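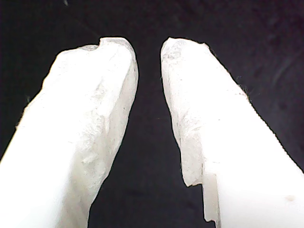

A visit to the Aler building in Nurach

2 May 2021

Last month I had the chance to join a guided visit to the Aler building, the office block at the north end of Nurach that got its green certificate two years ago. I work with older buildings, mostly schools, and I wanted to see how a new one is run after the first excitement is over. The visit took a full morning. We were a small group, all with masks, and the windows in the meeting room stayed open the whole time, so I kept my coat on.

The building was developed by Plukadura and the engineering was made by Lauritsen. Both firms sent one person to walk with us. I will say first that they answered the difficult questions too, also the ones about money. On such visits I am used to hearing only the good numbers.

We began in the basement with the heating plant. There are two heat pumps connected to 14 boreholes under the parking lot. Each borehole goes down 107 meters. The man from Lauritsen told us that the first plan had fewer and deeper holes, but the drilling company met a layer of loose stone and the plan had to change. This cost them several weeks. There is no gas connection in the building at all. For the coldest days they have an electric heater in the tank, and it ran on nine days in the first winter and four days in the second.

The pump room was very quiet. I could speak in my normal voice beside the machines. The pipes have good insulation also on the valves, a detail I look for everywhere, because in my own schools the valves are nearly always bare and you can feel the heat with your hand from a distance. Every pipe has a label with the direction of flow.

From there we went up to the ventilation room on the top floor. The air units take back the heat from the used air before it leaves the building. In the first year the filters were changed too late, and people on the third floor complained of tired eyes and a dusty smell. Now the filters are changed in spring and again in August. The supply air is controlled by carbon dioxide sensors in the larger rooms, but the small offices have a fixed flow. I asked why, and the answer was the price of the sensors and the work of checking them each year. I think this is a fair answer.

During the last year almost all the offices were empty, and this was for me the most interesting part of the visit. With so few people inside, one would expect the energy use to fall a lot. It fell only a little. The ventilation was running on the same schedule as before, first by habit and later by the health advice to bring in more fresh air. The servers were on, the corridor lights were on for long hours, and the hot water was kept at temperature for a handful of persons. When the manager finally looked at the night use, she found a base load that was there from the opening and that no one had studied. They switched off one of the two hot water circuits and shortened the lighting time. She showed us the curve on her laptop before and after, and the step was easy to see.

The roof has solar panels on the south part and plants on the rest. The total roof area is 1,692 square meters. The plants are low ones, sedum and some grasses, and in April they looked rather brown to me, but I was told that they become green again in the warm months. Rainwater goes to a tank and is used for the toilets. The tank was too small in the first design, and they wanted a bigger one, but the room beside it was already promised for bicycles. There are 100 bicycle places. On the day of our visit I saw two bicycles.

About the costs, I can repeat what was told to the group. The building was more expensive to construct than an ordinary office of the same size, and Plukadura expected to get this back from higher rent and lower bills. The bills are lower. The rent is a little higher than in the neighborhood, but less than they had hoped, and one floor is still not rented. They would not give us the exact sum, and I did not expect it. The tenants pay for energy by floor area and not by their own meter, so a tenant who saves does not see it on the bill. A change of the contracts is planned when they are renewed.

After the tour we had coffee and a discussion of half an hour. Someone asked if the certificate itself was worth the paperwork. The manager said that the paper work was heavy, but it forced them to install meters on every floor, and without these meters she would know nothing about the night use.

I took home two things to try. The first is to read the meters of my schools at ten in the evening during the holidays, when everything should be quiet. The second is to buy insulation covers for the valves, starting with the oldest boiler room.

The building can be visited by groups after writing to Plukadura. The bus from Nurach station stops in front of the entrance. Take flat shoes, as the stair to the roof is made of open metal grating.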